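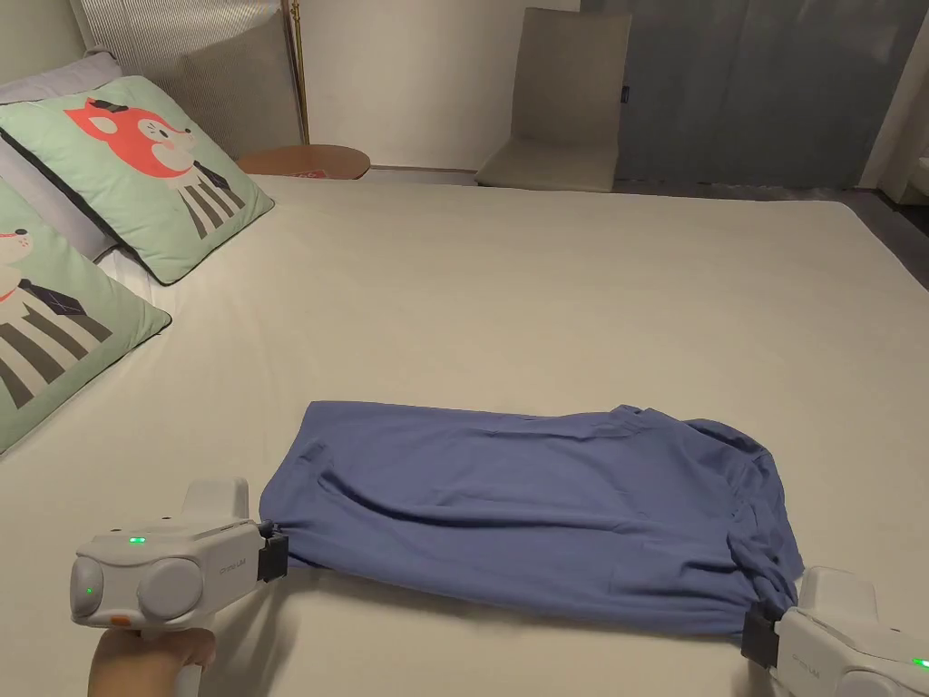 Folding with handheld grippers: does dropping your worst demos help or hurt?

gantry_goose
Posted Thursday, June 3, 2021

OK so I've been sitting on this result for a bit and I want people to poke holes in it before I write it up for the group. I've been collecting garment folding demos on a bed with a pair of handheld grippers, one per hand, and training a policy on them that runs on our two-arm setup. Same bed, same sheet, same starting area every time. I have 229 demos of long garments (shirts, pants, a couple of things I can't really classify).

Everybody tells you to clean your demos. So I did. I went through and threw out anything with a regrasp, a slip, or a long pause where I'm obviously thinking about what to do next. That left 93. Lovely smooth clips, I could watch them all day!

The policy trained on the clean ones is worse. It gets the first fold looking really crisp and then, if the cloth bunches up at one gripper, it just keeps pulling as if everything was fine. The policy trained on all of them is uglier and slower but it notices the bunch, lets go, and grabs again. I ran the same garments from the same starts for both.

So is this a real thing or did I just starve the clean one of data?

moth_ball
You starved it. Sorry! You cut more than half your set and then compared it to the full set. Pull a random 93 out of the 229, train on that, and come back. Until you do that you can't say anything about clean vs messy.

gantry_goose
Yeah, fair. I knew somebody would say that and I still posted without doing it. Starting that run tonight.

linen_closet
I'm with goose on this one even before the control run. We saw the same thing on towels with the Merkow grippers last September. The regrasps are where all the useful stuff lives. If your demonstrator never fumbles, the policy never sees a fumbled state, so the first time it gets into one it has no idea where it is. This is old news for driving and I don't know why cloth people (me included) keep having to learn it again.

moth_ball
It's old news that you need recovery data. It's not old news that random fumbles ARE good recovery data. Half of a typical fumble is the person making the mistake, and you're training on that half too. The policy learns to drop the sleeve and then pick it up again. Ask me how I know.

linen_closet
Then trim the mistake and keep the recovery. Takes a little labeling but not a lot.

moth_ball
That's a third condition, and I'd want to see it run on its own. Right now we're all guessing.

duvet_dan_44
Different question. How are you holding the garment at the start? In the picture it's stretched sideways between the two grippers with that big gathered bunch by the right one. Is that how most of them go, or did you pick a bad one?

gantry_goose
Pretty typical for the blue one. It's cotton and it wrinkles if you look at it wrong. I grab an end in each hand, pull it straight, and then make the fold. Stretching it flat sideways is something I do in nearly every demo, and the policy copies it, sometimes when there's no point. It'll stretch a thing that's already flat - kind of funny the first time, less so after a whole afternoon.

duvet_dan_44
Could the stretch be your problem? If you pull on a bunched end you lock the bunch in. I'd release and pinch closer to the edge first. So maybe the clean set is mostly demos where you got a good pinch right away, and what you're seeing is about the grasp and has nothing to do with pauses or smoothness.

gantry_goose
Huh. I hadn't split it that way. I threw out regrasps and pauses together in one pass, so I can't tell you which one matters. I can go back and tag them separately, the discard notes are all in a spreadsheet (a messy one).

quiltbot
Please do! I'd keep the pauses out and put the regrasps back in. Pauses killed us on the Baloch dataset. The arm would stop halfway through a fold and just hang there. We ended up speeding through any stretch with almost no motion and it helped a lot.

linen_closet
Agree on pauses. Those I will happily delete.

moth_ball
One more gripe and then I'll leave you alone. Your background never changes. Same cream sheet, same fox pillows, same chair and curtain behind it. If the full set wins, it might win only in that room. Try it on a dark sheet at least.

gantry_goose
The fox pillows stay, they're load-bearing. But yes, I have a dark sheet and I'll do a set of 9 trials on it per policy. I know 9 is small. It's what I can do before I have to give the arms back.

duvet_dan_44
Small is fine if you say it's small.

gantry_goose
Update, next morning. Random 93 is trained and I ran it on the shirts. It's worse than the full set, so moth_ball is right that a good part of the gap was just data. But it still regrasps when the cloth bunches, and the clean 93 still doesn't. Folds are sloppier than the clean one though, by a lot. So I guess both of you get to be happy?

moth_ball
I'll take it. I'd still want more than one random draw before I believe it.

linen_closet
Same. Do three draws if you have the compute. And post the split with the regrasps put back and the pauses taken out, that's the one I want to steal.

gantry_goose
Queued. Dark sheet goes after that.

Related threads
Groson jaw pads slipping on thin cotton
Is 200 demos enough for towels?
Dumden calibration drifts after a battery swap
Labeling regrasps by hand vs. from jaw width
Socks: give up or keep going?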